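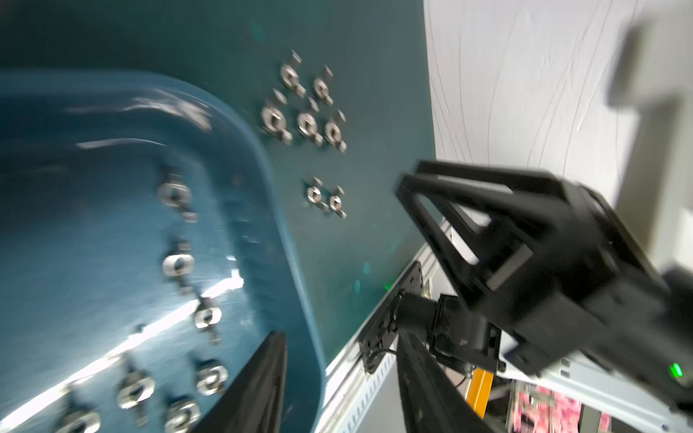
4.2 The Sorting Task

Figure 3. Wing nuts in the blue tray and on the teal tabletop, seen from the wrist camera. The second arm's gripper is at right.

The sorting task was the third of four tasks that the student teams worked on during the course. It uses a blue plastic tray, a set of metal wing nuts and the two-arm station that we call Butel. A team has to teach the station to pick up wing nuts one at a time and put them down at the place the task sheet asks for. Students write the sheet themselves in the first week and may change it once.

We chose wing nuts after a trial with plain hex nuts in the spring. Hex nuts were too easy to pick up, and most teams finished early and had little to write about in their reports. A wing nut can land on its base, on one wing or on its side, and each of these calls for a different approach by the gripper. The two wings also give the fingers a choice of where to close. Teams that closed across the wings had a wider target but often turned the part while lifting it. Teams that closed on the body held it more firmly and missed more often. Figure 3 shows seven wing nuts in the tray and seven on the table. Those on the table lie in a group of five and a separate pair.

The tray caused more trouble than we had planned for. It is glossy inside, and the ceiling lights make long bright streaks across its floor. A silver part next to a streak is hard to pick out in the wrist view, as Figure 3 shows. Three teams asked to line the tray with paper. We allowed this for practice runs but kept the bare tray for the graded runs, so that results from different teams could be compared. One team moved the tray between practice runs to bring the streaks to different places, and its policy had fewer misses on the graded day than those of the teams that left the tray in one spot. With one team we can't say how much of this was due to the tray.

The rim matters as well. Parts that lie near the inner wall leave little room for the outer finger. Students first tried to solve this by coming in from above at a steeper angle. Later most of them learned to slide the part toward the middle with a closed gripper before picking it up. We did not teach this move. It spread from one team to the next during the open lab hours, and by the final week all teams but one used it in some form.

4.3 Recording and Training

Each team recorded demonstrations by moving the arms by hand through a pair of leader arms. The recording program, Brola, saves the camera views and the joint positions together. It was written by students in an earlier year of the course and has been repaired many times since. A team could record as much as it liked during its own lab slot, but only demonstrations marked as complete were passed on to training. Across all teams the course produced 342 complete demonstrations of the sorting task. Another 80 were thrown out by the teams, most often for a dropped part or a bumped tray.

Throwing out demonstrations became a topic of its own. In the first two weeks, students deleted every run that was not smooth. Their policies then had no idea what to do after a small mistake. We asked the teams to keep runs in which the operator missed, backed off and tried again. Several students did not like this at first and said that the extra runs made their data look bad. Teams that kept them got better results in the second round of tests, and the point came up in nearly every final report.

Training was done on the shared lab computer, which the students know as Grecu. Jobs were placed in a queue overnight. A team got one job per night, with a limit on its length. This was meant to make students think before they submitted, and to a large extent it did. It also led to some lost nights when a file path was wrong. We now run a short check on each job when it is submitted and send it back at once if the data can't be read.

4.4 Graded Runs

Every team was given the same number of attempts on the same station. Before each run a teaching assistant emptied the parts from a cup into the tray and did not touch them again. An attempt counted as a success if the part was lifted clear of the tray and put down on the table inside the marked time. A part that was dropped and then picked up again inside that time also counted. Parts that left the table ended the run.

In total there were 183 graded attempts. We do not give a ranking of the teams, as they had unequal lab time because of a motor fault in the second arm in March. The fault was fixed within the week, but two teams had to give up a slot. They were offered time on Zulterow, the older single-arm station, and used it to practice approach angles.

The most common failure was closing the gripper beside the part. The next was picking up two wing nuts whose wings had caught on each other. The task sheets had no rule for this case, and the assistants at first scored it in different ways. From the second day of grading on, a double pick was scored as a failure unless one of the two parts was let go before the gripper left the tray. We rescored the runs from the first day using the saved video.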